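Sturkberg Tabletop Kit for Learned Manipulation

Home > Research equipment > Tabletop kits

If you have spent any time trying to teach an arm to tidy a table, you already know how much of the work happens before anyone trains anything. You pick the objects, you argue over where they go, you record a few hundred tries, and then somebody bumps the camera pole and you start over. We put the Sturkberg kit together for groups who would like to get through that part with their good humor intact, and who want results they can set next to somebody else's without a page of footnotes.

The kit comes with one white tabletop arm and gripper, a fixed camera mount, the recording software, and the Moncrieff task cards. You bring the table and the household things. We used to ship a box of objects too, but labs kept swapping in whatever they had in the kitchen, and we came to feel that was a good habit and worth building the method around!

How the method works

The approach grew out of our own study, which we call Costalau after the building it started in. An operator guides the arm through a task while the camera and the joint readings are saved together. Each recording is called a demonstration. For the main Costalau set we kept 563 demonstrations of pick-and-place and wiping tasks and trained one policy on all of them, with no separate model for each object.

What we changed from our earlier work is the clutter. In the old set (Prellier, if you were a customer back then) every task began with a bare table and one or two objects, and the policy did nicely until you left a cup out. For Costalau we dressed the table the way a real counter looks in the middle of making lunch.

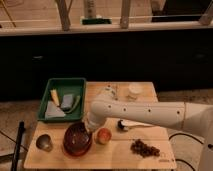 Soft things and small things gave us the most trouble, as you might guess. A folded cloth never sits the same way twice, and a scattering of little dark pieces can fool a policy that has only ever met solid, single objects. A round fruit beside a bowl is kinder, though it does like to roll. We mixed all of these in the same layouts on purpose, and moved everything by hand between recordings so that the policy couldn't simply memorize a spot on the wood.

What we found

On layouts the policy had never seen, it finished 80 percent of the placing tasks. The Prellier policy, tested on the same layouts, had a much harder time, mostly from reaching for the wrong thing. Wiping is still the weak spot - we would love to tell you otherwise - and the task cards mark those jobs as hard so you can plan your week.

A later round brought the set up to 712 demonstrations. The extra ones helped with cups lying on their sides and did very little for cloth. Both versions are on the drive that comes with the kit, and so are the failed runs, which a few of our customers tell us they find more useful than the good ones.

Setting up

Give the arm a steady table and put its base near one side, so the reach runs across the top. Leave some slack in the cables where they drop to the floor. Fix the camera pole before you record anything, then please leave it alone until the set is done. Run the 5 warm-up cards first, and check the saved video against the joint readings before going on to the full deck.

Lead times are longest in June, when everyone seems to be spending what is left of a grant. Questions about an order or about the study can go through the contact form, and we answer those every Monday morning.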